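## Recording your first loop

Welcome to the fun part! By now your Ornholm pedal should be plugged in, the little ring light should be glowing, and you should have some kind of instrument or microphone in the left input. If you're still hunting for a cable, go back a section, take your time, and come find us when you're ready.

You'll be working in the Musta bank, where all new loops are kept until you decide to move them somewhere else. It has 20 slots, and slot 1 is selected when you switch on.

1. Turn the **Tempo** knob until the display reads 135. You can go faster or slower later on, but the practice click that comes with the pedal was made at this speed and it's a friendly place to begin.
2. Press **Click** once. You'll hear a four-beat count in your headphones (the click never goes to the main output, so don't be shy about leaving it on).
3. Tap the footswitch on beat one and play or sing for 8 bars. Something simple is best, a couple of chords or even just a hum!
4. Tap the footswitch again on the next beat one. The ring turns from red to green and your loop starts playing back right away.
5. To add a second layer, tap once more and keep going. Each layer sits on top of the last, and you can add as many as you like until the display shows **FULL**.
6. When you're happy with it, hold **Save** until the display blinks twice.

> **Note:** If your loop seems to hiccup each time it comes around, you probably tapped a hair late at the end. Hold the footswitch down to undo, and have another go. Everybody does this for the first few evenings, and your foot does learn.

> **Caution:** Turn the headphone level all the way down before you switch from the Musta bank to the Âu bank. The Âu loops are stored louder, and the jump can be really unpleasant on your ears.

### Sharing a loop with someone else

Once a loop is saved you can send it to a friend so they can put a bass line or a vocal on top, and this is where the pedal really starts to earn its keep. Connect it to your computer, open Drumier, and drag the loop from the left column into the shared folder. Give it a name other people will understand (key and speed are both helpful) and add the names of everyone who has played on it so far. Lợi Doãn, who wrote the demo loops, likes to put the chords in the notes box too, and those of us who can't work them out by ear are very grateful!

Demo loop 53 is a nice one to practice with. It's only drums and a soft organ, so there's loads of room for you.

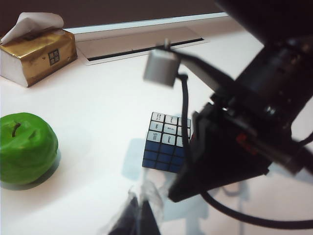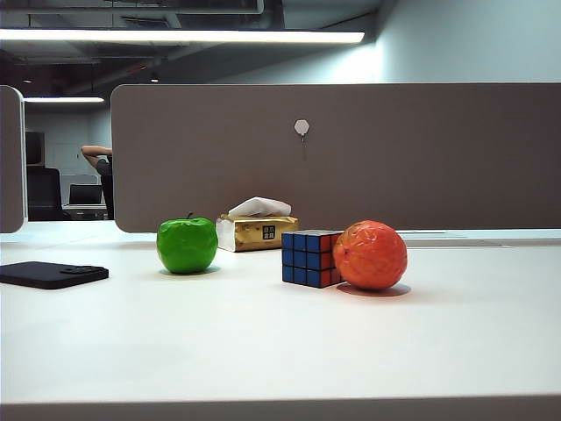
*Tissues on the white tabletop, in both pictures.*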